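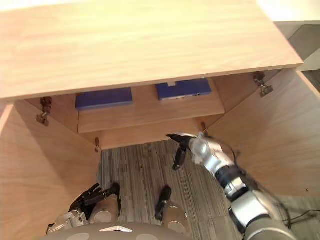
Casa e Limpeza › Móveis e arrumação

Truques para tirar o cheiro dos armários: o que testei e o que deixei de fazer

8 de agosto de 2022

Todos os anos, quando chega o calor, voltam a circular as mesmas receitas para armários com cheiro a fechado. Bicarbonato, vinagre, borra de café, um saco de arroz, uma maçã cortada ao meio. Desconfio de quase todas. Quem as publica raramente diz quanto tempo esperou, e a fotografia de uma tacinha com pó branco não prova nada sobre o cheiro de coisa nenhuma.

Comecei em maio, com dois armários de portas e uma cómoda. Nada de laboratório, só o meu nariz e alguma teimosia.

Bicarbonato de sódio

É o santo padroeiro destas páginas. Pus uma taça com 400 gramas dentro do armário do corredor e deixei-a lá durante semanas. O armário ficou a cheirar a armário. Num frigorífico pequeno ainda lhe dou o benefício da dúvida, mas num móvel com roupa e papel não notei diferença nenhuma. Se quiser usar, espalhe num tabuleiro raso, que ao menos expõe mais pó ao ar. Depois deite fora. Há quem recomende aproveitá-lo no bolo e eu prefiro nem comentar.

Vinagre

Um pano bem torcido, com metade vinagre branco e metade água, limpa a gordura leve das prateleiras e tira algum cheiro. Até aqui concordo. O que não aceito é o conselho de encharcar o interior do móvel e fechar as portas «para atuar». A água entra pelas arestas e, se o painel for aglomerado, incha e não volta ao sítio. Passe o pano húmido, passe logo um seco e deixe tudo aberto até ao dia seguinte. Experimente primeiro num canto escondido, sobretudo em madeira encerada. Em pedra, nunca.

Borra de café

Tapa um cheiro com outro. Se ficar húmida, ganha bolor, e então passa a ter dois problemas e um armário que lembra uma pastelaria abandonada.

Pastilhas perfumadas

Comprei as da Brillurent, que prometem «frescura contínua». Durante uns dias cheirou a lavanda muito forte, depois a lavanda velha. As camisolas apanharam tudo. Não repito.

Absorventes de humidade

Estes fazem qualquer coisa, desde que haja humidade no ar e o armário esteja fechado. Usei os recipientes de cristais da Reinholz e juntaram líquido no fundo. Dito isto, juntar líquido não é resolver a causa: se a parede de trás estiver fria e molhada, pode comprar 2000 recipientes que o bolor continua. Ponha-os direitos, longe de crianças e animais, e não os entorne. O líquido mancha o couro e é uma maçada de limpar.

O que resultou melhor

Esvaziar o móvel, aspirar os cantos e as calhas, limpar, secar e deixar as portas abertas um dia inteiro, com a janela aberta também. Custa zero e talvez por isso ninguém lhe faça publicidade. Afastei ainda o armário 4 centímetros da parede. Com 610 milímetros de profundidade, roubava pouco espaço ao corredor, e a parte de trás passou a respirar.

Duas coisas que conto como opinião: não guardo roupa acabada de passar a ferro sem a deixar arrefecer, e deixei de forrar prateleiras com papel perfumado. O rolo que tinha, da Larkley, colava tanto que gastei uma tarde a raspá-lo.

Se depois disto o cheiro voltar sempre ao mesmo canto, procure uma infiltração ou um cano antes de comprar outro frasco. Uma lanterna e a mão encostada à parede dizem mais do que o rótulo.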